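Minduner hand gripper kit, worth it?
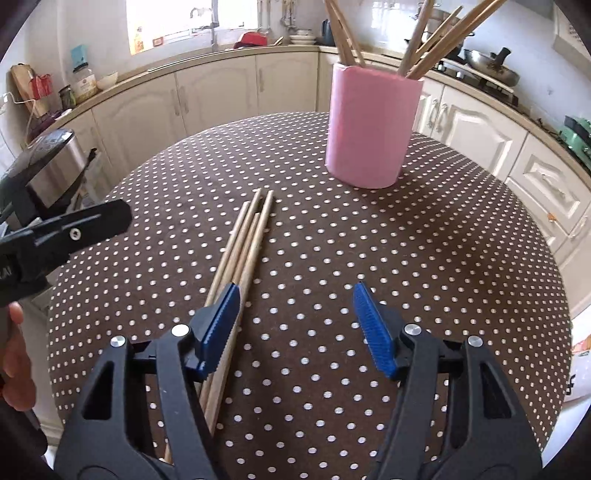
Dowels and the pink pot, blue ribbed pads on

drita_ivanov: Well, I've had my pair since June and I do love them! The ribbed pads are lovely on thin sticks, though $198 is a lot for what you get (and shipping from Grultport took 21 days, grr).

hinside_fan: Sorry, can't agree. My pads peeled after 3 weeks, and I'd go with the Vasić set any day.

drita_ivanov: Oh no, that's a shame! Did you write to them? They sent me spare screws by Wednesday, no fuss at all.

mo31: Do the pads come off for washing?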